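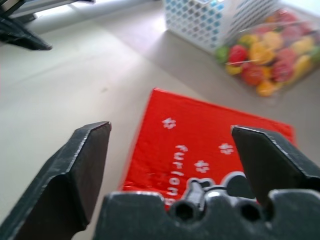
Sunday, bench 2, Skarnenora shop

Carried over from last entry: left arm homing drift, finger opening too small for fabric, wrist camera cable.

Homing. Replaced the optical flag on joint 3 with the Hanlow inductive sensor. Repeatability at the tool flange is now good enough that I stopped chasing it. The old bracket fouls the sensor body, so the new one is printed with the slot moved outboard. File is in the shared folder under brackets, rev 4. Rev 3 has the wrong screw spacing, delete it if you have a local copy.

Fingers. Running the wide stroke now. The linkage goes over center if it is commanded past the open limit, so the limit is in firmware as well as in the config. Do not raise it in the config and expect anything to change. Both fingers are the original dark gray pair. The tips are scuffed but the bevel is still true against the square, so I left them alone. Ewan wants softer pads. I would like to see how far bare tips get first, as pads add thickness at the one place where we need to get under an edge.

Cloth. Using the red one with the white lettering and paw-print or flower-like motifs. It is crinkly and a bit shiny, and it shows lint badly. The white print is useful for checking rotation in the wrist view, less useful for the edge finder, which picks up the letters as edges if the threshold is low. Raised the threshold until it kept only the outline. On the beige top the outline is strong everywhere except where the gripper body covers the near part of the cloth. Masked the body out of the view with a fixed polygon. The polygon has to be redrawn if anyone loosens the camera mount.

Pick sequence as it stands:
1. Approach with fingers fully open, centered on the cloth.
2. Move to the far edge, rotate the wrist to match it.
3. Descend until motor current rises, back off one step.
4. Close slowly, lift, hold.

Step 3 is the weak one. Current rise on the table contact is small compared with the friction in the Z carriage, and the friction changes along the travel. Logged 2,981 samples of current against height with no cloth down, moving slowly, then subtracted the fitted curve. The residual is flat enough to set a threshold of 8 counts over baseline. Before the subtraction it was useless. The curve will need to be taken again after the carriage is greased.

Closing speed set to 200 steps per second. Faster than that and the tips push the fabric ahead of them and it slides off as a fold. Slower works but the driver gets noisy. The Beneš driver board has a quieter mode which I have not tried on this axis, and the jumper is under the heat sink.

Camera cable. Rerouted the thin black one across the top of the gripper body, with slack for full wrist rotation in one direction only. Rotation is limited in software to match. Proper fix is a longer cable, on the Plarix order along with the spare belts.

Table. Smudge to the left of the cloth does not wipe off with alcohol. It is below the edge threshold, so ignoring it. The glare at the far side of the top is a bigger problem for the camera. Turning the lamp toward the wall helped some.

Other objects. The toy fruit stays in its bag until the cloth routine is done. The clear film throws reflections and the edge finder likes them, so the search region now stops short of the bag and the white lattice basket. Basket height is not in the collision model yet. Keep the arm on the near side until it is.

To do:
Add basket to collision model, use outer dimensions and ignore the openings.
Grease Z carriage, retake current curve.
Try quiet mode on the driver.
Ewan Rennie to print one pair of pads, thin as he can get them, so we can compare.
Check whether the parked pose of the other arm clears the left side of the search region at full reach. On paper it does, with less margin than I want.

Power off at the strip when leaving. The rear switch only cuts the motors.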